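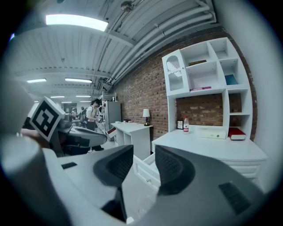

January 22, 2020

Finished the second greenhouse at Grestia before lunch. The new watering wands came from Nikolovski yesterday and I gave them their first full morning. The long one reaches the back row of hanging baskets without the step stool. The short one is too short for anything but the seedling benches, so I left it there.

The old brass shutoff on the north hose still drips. I put in a new washer and it slowed down but did not stop. The seat is probably worn. Costel Kos wants to replace the whole valve and I would like to try regrinding it first. He says a new one costs less than my afternoon. We left it at that.

Pressure at the far end was low again with 3 hoses running. It was fine with two. I will water the geraniums separately until the line gets looked at.

Mixed feed for the petunias after lunch. The injector pulled evenly this time. I had cleaned the screen last night and there was a lot of grit in it. We have 381 flats in that house now and 70 more due from Bamdale, and I don't know where they will go. Maybe under the benches for a few days.

Called Diltness about the breaker nozzles. They are out of the fine ones until the end of the month. Ordered two of the medium.

Drained the outside line before dark. Forgot to bring in the gray hose and had to go back for it.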